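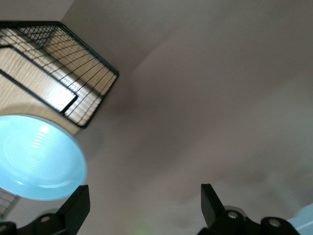 Why does the wrist pose jump when the arm goes back to the home position?
The tracker loses most of its features for a short time, and the filter then trusts a few bad matches too much. The joint encoders stay correct during the jump.

Feb 23, 2020

Replayed the Stovis log with the new build of Momudex. The jump is still there, three times in one run, always in the last part of the return motion. I checked the timestamps first, as Gladys Urrego asked me. They are fine, offset between camera and joints stays below 8 ms.

Then I printed the number of inliers per image. Normal is roughly 1,275. Before each jump it falls very low, but the covariance does not grow. I think this is our mistake in the update step: the noise is fixed in the config file and does not depend on how many matches we have.

Changed it so that the noise scales with the inlier count, and below a minimum the visual update is skipped and we use only forward kinematics. Image 2,267 was the worst one before. Now the pose stays smooth there -- but the recovery is slow, and I don't like it yet.

Pantelis Ververidis had a similar patch in December on the Melham branch. His version also resets the map after a long gap. I did not merge this part, I want to understand it first.

To do: run the Weerakoon log with the same settings, write a test for the skipped update, ask Pantelis which minimum he used.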